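Ronance Neighborhood Pantry
Progress report to the Skulutari Fund
Friday, March 6, 2020
Prepared by Hipólito Ulloa

Deliveries
We now deliver to 13 apartment buildings, up from five at the start of the grant. Two drivers cover the routes on weekday mornings. Residents at the Uzor Street building asked for a later drop-off, and we moved it to 11:30.

Spending
The van repair cost more than planned. We covered the difference from the fuel line, which was under budget. No change to the grant total is requested.

Suppliers
Pedico has agreed to keep giving us dry goods through July. Fresh produce is still uneven, and we bought onions and potatoes at full price for about five weeks. Horacio Gallardo is talking with two growers about a standing order.

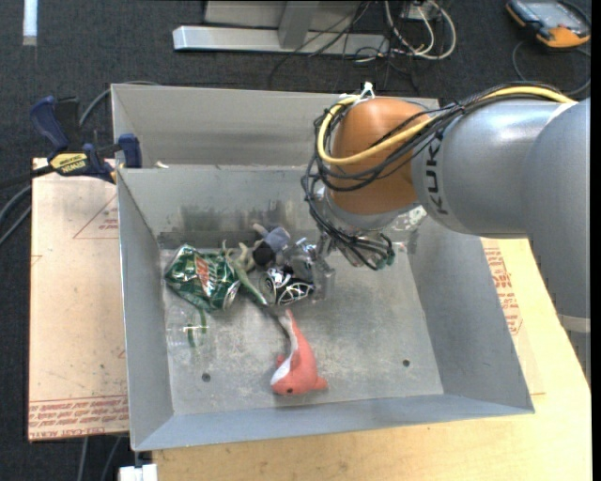
Gray metal bin with sloping sides.

Next period
We plan to hire a part-time driver and finish the new intake form in Spanish. The cold storage quote is still open. We will send it with the final receipts as soon as the vendor confirms the price.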